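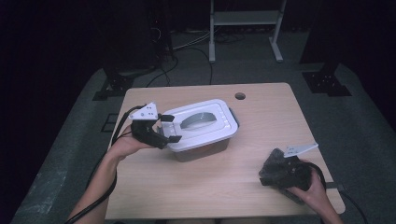 Figure 6. A clip-lidded storage container with a translucent body and a handle moulded into the lid.

4.2 Do clip lids keep dry food fresher?

The claim that a clip lid keeps flour, rice or biscuits fresh for longer than a plain push-on lid is repeated in nearly every household guide we read. We found little to support it. Most guides cite one another, and those that do cite a source tend to end at the same trade leaflet, which gives a figure for moisture gain but not the room humidity, the fill level or how often the lid was opened. A figure of that kind cannot be compared with anything.

Containers of the general type in Figure 6 are often described in shops as airtight. The word is used loosely. A latch holds a lid down where the latch is; what happens along the rest of the rim depends on the fit and on whether there is a seal at all. Wallin and Bai, in their survey of kitchen storage, treated every latched box as sealed and every unlatched one as open, and then reported that sealed boxes did better. We do not think their result can be read that way. Their latched boxes were also newer, and were kept in cupboards, while many of the open ones stood near a cooker.

Our own households kept a diary of each opening. Of the 1364 entries returned, 981 gave both a time and a reason and could be used. The rest were left out, and we accept that this may favour tidier homes. Cui has argued that diaries of this sort undercount short openings, such as a quick look to see what is left, and we have no good answer to him. Jafri's suggestion that weighing the contents would settle the matter is fair as far as it goes, but scoops vary, people spill, and a child who takes two biscuits does not write it down.

With those limits in mind, the lid type explained very little of the moisture gain in our samples. How often the box was opened explained more, and the room it was kept in explained more again. Homes in the Plustelach group, where kitchens were small and washing was dried indoors, had softer biscuits by Thursday whatever box they used. The Pistel group saw hardly any change over the same days. Yao reads this gap as a difference in habits between the two towns. We would be slower to say so -- the groups were sampled in different months, and the April readings were taken during a wet spell.

None of this shows that clip lids are useless. They may well keep out insects, or survive a fall better, and neither was tested. It does suggest that advice to replace working containers on grounds of freshness alone rests on about seven studies, most of them small and at least two of them reusing the same data.

Last updated: April
Home Contents Previous section Next section References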